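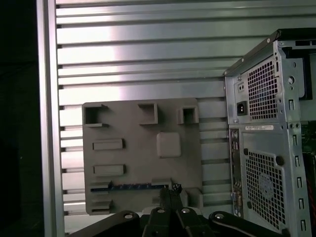 Rondthorpe Shed Notes, no. 6

Questions I keep getting about the PC-building robot

Since I put the last write-up on the site I've had a fair few emails (thank you, all of them!) so these are my answers in one go.

What is it meant to do?

Put parts into a desktop computer, and take them out again. The long-term goal is a full memory swap with me standing well back holding a mug of tea. We're some way off that.

Why bother with a pretend motherboard?

Money and nerves, mainly. The grey plate copies the shapes of a board, raised blocks and bars where the parts would go, and if the arm leans on it too hard I've lost a bit of plastic. I had the arm do 300 practice approaches on the plate before I let it near anything with a real socket. The tower case stays close by so I can move from one to the other without taking the bench apart.

Which arm and gripper are you using?

The arm is a second-hand Cordeiro that I got through the Clitham workshop noticeboard for £200. The gripper is my own, black linkages and a lot of small screws, and I'm on the third version. Version one had so much play in it you could hear it coming!

Can I use any old computer for this?
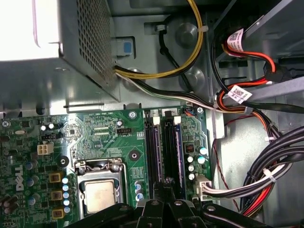
Memory is where I'd start, whatever machine you have, as the slots are long and straight and the sticks only go in one way round. Mine is a Dell with the side off, and it's a good one to learn on: two slots right beside the processor socket, marked 1 and 2, with white latches at one end. The cables are the real headache. There's a thick bundle coming down the side by the slots, so I plan every move to come in well clear of it. Tie back whatever you can before you start.

Do you run it with the computer plugged in?

No, never. Mains lead out, hold the power button for a few seconds, then carry on. Please do the same, even if you're only testing a move in thin air.

How hard does it push?

Too hard at first. I now go down in tiny steps and stop the moment the motor current jumps, with a limit I set by trial and error on the plate. If you're copying my settings file, leave the speed at 200 until you trust it.

Will you share the files?

Yes, the gripper drawings are going up in March. The code is a mess and I'd like to tidy it first (I've been saying this for ages, I know).

Can I come and see it?

I bring it to the open evening at the Tirham workshop when I can get a lift for the bench. Doors at 7pm, bring a jumper.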